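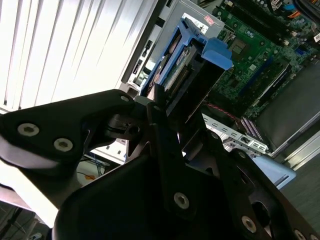
Computer Refurbishing Technician, Part-Time
Dvorak Computer Reuse, Flosemside

Dvorak takes in used desktop computers from offices and schools, strips out what is worn, and puts the rest back to work. We are looking for two technicians for our bench room on Pado Street. The job starts in July and runs for 31 weeks, with a chance of being kept on.

Most of the work is on tower cases. You will open them, pull the hard drives in their caddies, label each one and send it to be wiped. After that comes cleaning, testing the power supply, fitting memory and a processor, and closing the case up again. The current batch is 357 desktops from an office in Dustunness.

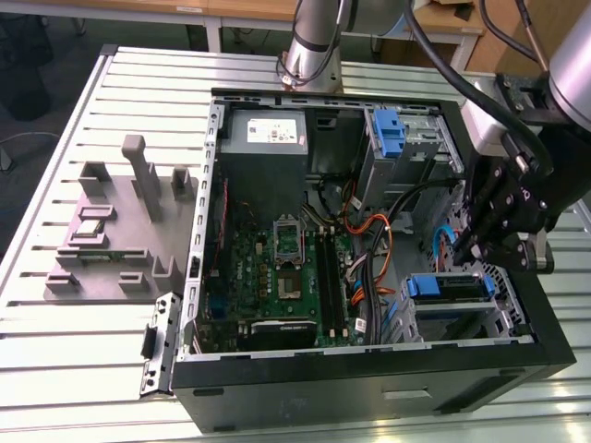
Parts come off and go on in the order printed on the job sheet. A tower with no processor or memory still gets its board and graphics card checked before anything new goes in. Cables are routed clear of the fans – we send back cases where they aren't.

You should have:
Some experience building or repairing desktop PCs, paid or at home
Steady hands with small screws, latches and SATA connectors
Readable handwriting for drive labels
Able to lift a full tower from floor to bench

A certificate is welcome but not required. We will show you our wiping software and the stock system.

Hours are 5 mornings a week, 8:00 to 12:30. Pay is $480 a week before tax. Tools and wrist straps are supplied. Parking is behind the building.

To apply, send a one-page letter and a list of machines you have worked on to the Dvorak office in Flosemside by 31/03/2012. Applicants we want to meet will be asked in for a short bench test – one drive swap and one memory fit. Please say in your letter if any mornings are difficult for you.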